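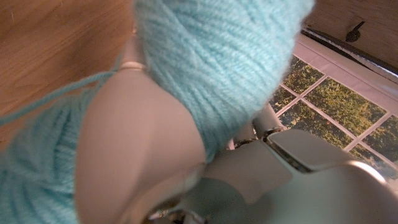
Light blue yarn, wound in skeins

Selier Door Barricade, Model 61

The Model 61 is a floor-anchored lockdown barricade for inward- and outward-swinging classroom and office doors. It is put in place from inside the room by one person, without tools or a key.

The set consists of a steel foot plate, a drop pin and a red wall box with a clear cover. The foot plate slides over the bottom edge of the door and the pin goes through it into a sleeve set in the floor. Staff with a release tool can remove the pin from the corridor side.

Specifications
Plate: powder-coated steel, red
Weight with pin: 6 lb
Sleeve depth: 9 in. maximum, can be cut down on site
Door gap required: standard undercut
Finish of wall box: red or white
Floor types: concrete, tile over concrete. For raised or wood floors order the Onura adapter ring.

In the box
Foot plate, drop pin, floor sleeve with dust cap, wall box, screws, instruction card in English and Spanish. The release tool is sold separately and is shipped only to the building's registered contact.

Before you order
Rules on door barricades differ by state and sometimes by city. Check with your local fire marshal and building official before installing any secondary locking device. We do not accept returns on sleeves that have been cut or set.

Drills
Keep the dust cap on between drills and vacuum the sleeve if grit gets in. A training pin with a blunt end is available for practice use. Do not leave it in the wall box.

Ordering
Single sets ship from stock. Orders of 300 sets or more are packed by building and labeled with room numbers if you send us a list. The older Claeys wall box fits the same screw holes, so it can stay up if the cover is sound. Skamell release tools do not fit this model.

Page updated March 2022. White wall boxes are back-ordered until April.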